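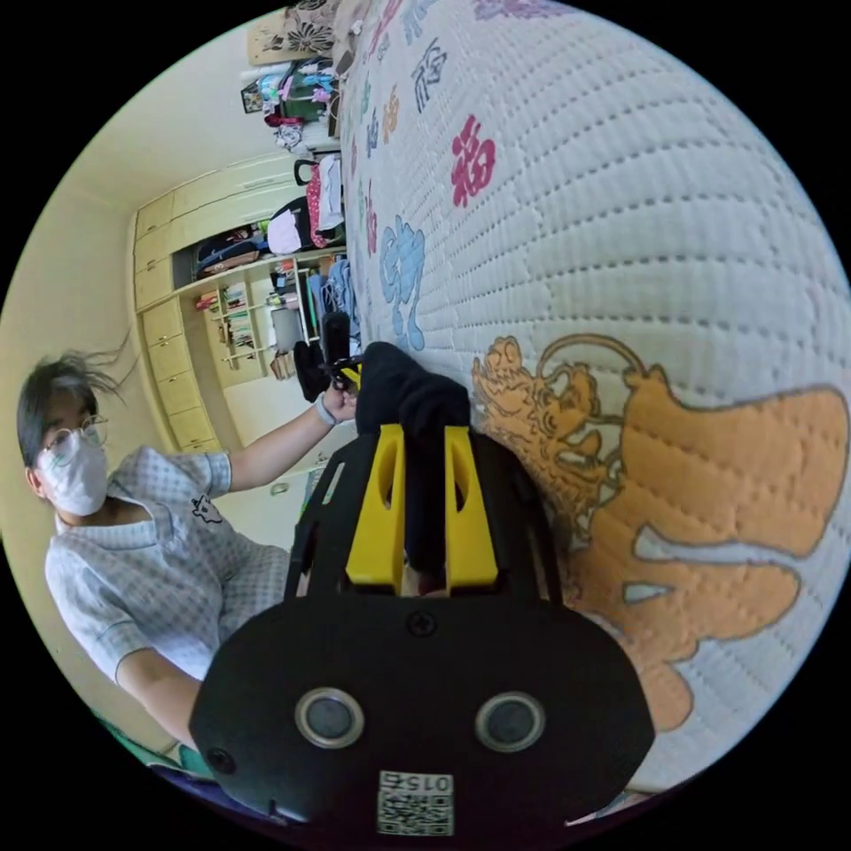 Um pano preto, uma colcha clara e o armário ao fundo.

Dobrar roupa preta é um ato de fé. Não se vê a costura, não se distingue a frente das costas, e a manga que procurávamos revela-se a outra. Mesmo assim, insistimos em fazê-lo em cima da cama, o pior móvel da casa para o efeito: mole, baixo e coberto por uma colcha acolchoada que transforma qualquer vinco numa questão de opinião.

Bjarke Bach, meu vizinho há 19 anos, defende a mesa da cozinha. Tem razão e migalhas. Eu continuo fiel à colcha, que ao menos me obriga a acabar antes de dormir, ou a mudar o monte para a cadeira, solução que pratico desde dezembro.

O que me irrita é a moral da coisa. Vendem-nos a gaveta arrumada como prova de carácter, com as camisolas em pé, feito fichas de biblioteca. Tenho quase 30 peças pretas e visto sempre as mesmas 4. As restantes podem perfeitamente ficar amarrotadas.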